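Trukley open day – handheld gripper demo, pad wear

Forum: End effectors and grippers
Started by dlondono_83

Went to the open day at Trukley in July. The station I spent the most time at was the slipper one: pick up a slipper, put it in the wooden tray, repeat. Visitors could try the hand-held gripper themselves.
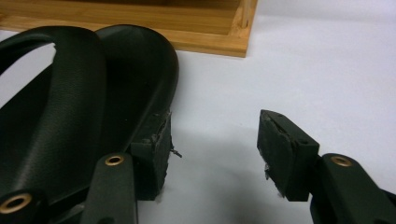 hrengifo
Did they give a cycle count for those pads? Without one you can't say much about the material.

dlondono_83
1,454 grasps on that set, according to Lucero Rengifo at the desk. Both pads are ragged along the seam, with fibers hanging off the inner faces. She said they swap on appearance, no fixed interval.

jekby_tom
Swapping on appearance is fine for a demo. We run a similar jaw at Dakville and change at 300. Past that our grip force readings start to drift.

hrengifo
300 is very conservative. What durometer?

jekby_tom
Don't have the sheet here. Softer than stock.

benav
Disagree with treating this as a pad problem. A molded slipper has a smooth rim. If the operator closes on it at an angle, the load goes to the pad edge and the edge tears first. Harder pads will slip more and you lose the pick.

jekby_tom
Then change the approach angle, sure, but you had visitors on the handle all day. No control over angle.

dlondono_83
They did correct people on it. I got 3 tries and was told to come in flatter after the first – it made a difference on the strap side, less on the toe.

hrengifo
Would still like to see the pads at 300 and at 1,454 side by side. Is Trukley publishing anything?

dlondono_83
Asked. No answer yet.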